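Bracing a Free-Standing Frame with Tensioned Cord

A box frame with open sides will rack. The corners may be square and the bolts tight, but a sideways push at the top turns each rectangle into a parallelogram. Thicker posts help very little. A diagonal in each open face does most of the work and adds almost no weight.

Cord only works in tension, so each face needs two diagonals. When the frame leans one way, one cord takes the load and the other goes slack. Lean it the other way and they swap over.

Measure the face from corner to corner in both directions. If the two figures differ, the face is out of square and must be corrected before any cord goes on. For a face 700 mm high and 1000 mm wide, the diagonal is 1221 mm. Cut each cord to that length plus 15 per cent for knots and adjustment.

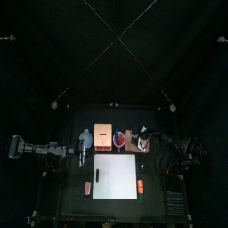 Fix the anchors as close to the corners as the hardware allows. An anchor set halfway along a rail will bend the rail before it braces anything. Clamp-on anchors are fine for light frames; the Aker pattern with the rubber pad holds better on painted tube than the plain Hakero one.

Tie both cords loosely, then tighten them in turn, a little at a time. Pulling one fully home first will drag the face out of square. Check the corner-to-corner measurements again after each round.

Use low-stretch polyester. Nylon creeps under steady load and will need retightening within the month. On spans over 2000 mm, change to thin wire rope with a small turnbuckle at one end – knots in cord of that length are hard to set evenly.

Where the cords cross, leave them free to slide. Taping them together makes both harder to adjust later.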